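Community > Workshop & Lab > Robots at Home > Budgeting

Topics New Unanswered Members Search

Budgeting for a humanoid that picks things up off the floor

Posted by Endang Tambunan, 2/20/24

Hello all, and thank you in advance for your patience with a long post! We are planning next year's money for a practice bedroom, and I have been asked what we should set aside on top of the robot itself. The main job is tidying: toys and such go in a basket, then the basket gets moved. I have $1,163 left for hands, cables and odds and ends, and I would dearly love not to spend it twice.
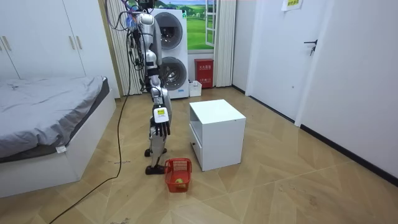 Romari wrote that cables should come first, before anyone looks at hands. Their group paid $168 for one decent overhead cable hanger and wished they had bought it in May, when they were still ordering everything else.

Chong

Hi Endang, welcome! I'd gently push the other way and start with the hands, though Romari is right that cables creep up on you. A basket is kinder than most things because there's a rim to grab, but a rim is thin and a ball is round, and you want a hand that can manage both.
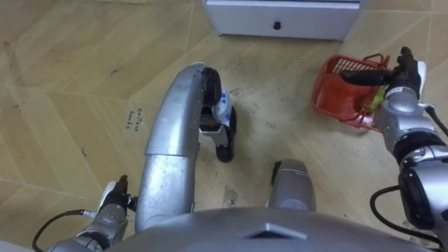
Ask for a price on spare finger parts before you sign anything, and get it in writing. I'd keep $1,000 of yours for hands and spares and let the rest go on cables. Baskets are cheap, so buy a few of the same kind while the shop still has them.

Drulilix

we got floor mats for $39, worth it. no idea about hands sorry

Related
Cable hangers for small rooms
Is a service plan worth it?
Secondhand grippers: what to check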